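### 3.2 Materials and arrangement

The study used shape-sorter blocks of the type found in most preschool classrooms. They were plastic, with a finely ridged upper surface, and came in a small range of solid colors. The set included cylinders, triangular prisms and five-pointed stars. We chose familiar blocks over purpose-made ones so that the results could be compared with ordinary play, and so that the participating centers could repeat the task with materials they already owned.

All arrangements were made on a rectangular wooden board with a pale grain. In pilot work at the Magalhães center, blocks had been placed directly on a patterned play mat, and several children attended to the mat more than to the blocks. The board gave a plain ground and a clear boundary. It was placed flat, and its edges were left visible so that the child could judge where the working area ended.

Each trial began from a prepared arrangement. Following the scheme proposed by Ng for the Tikine classrooms, arrangements were classed as *scattered*, *paired* or *clustered with outlier*. In the last class, most of the blocks stand close together and one is set well apart from them. The outlier could share its color with members of the cluster or differ from all of them, and the two conditions were analyzed separately. Figure 4 gives an arrangement of the shared-color kind, in which the outlier is a green star and the cluster also contains green.

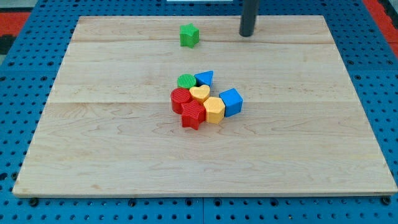

**Figure 4.** Clustered arrangement with a single outlier (green star). The cluster contains seven blocks in red, yellow, blue and green.

The child was then asked to "put the blocks that go together in one place." No further instruction was given, and the adult did not name a color or a shape at any point. A trial ended when the child said that the work was finished or when 80 seconds had passed. The final grouping was recorded on a paper form and coded later by two raters, who worked separately and did not know the age of the child.

Each child completed 12 trials in a single visit, with a break after the sixth. The order of the three classes was varied between children. Of the 20 children enrolled, 13 attended the Wirard center and the remainder attended Magalhães. The last visits took place in June.

### 3.3 Coding of groupings

A grouping was coded as *color-based* if all blocks within each group shared a color, and as *shape-based* if they shared a form. Groupings that met neither rule were coded as *mixed*. A further code, *spatial*, was used when the child left the cluster intact and either moved the outlier to join it or declared the work finished without moving any block.

The spatial code was added after Yen-ting Ng reviewed the pilot forms and found that many responses marked as mixed followed the starting layout closely. Disagreements between raters were settled by discussion, and the original codes were kept on file. Trials in which a block fell from the board were repeated once at the end of the visit.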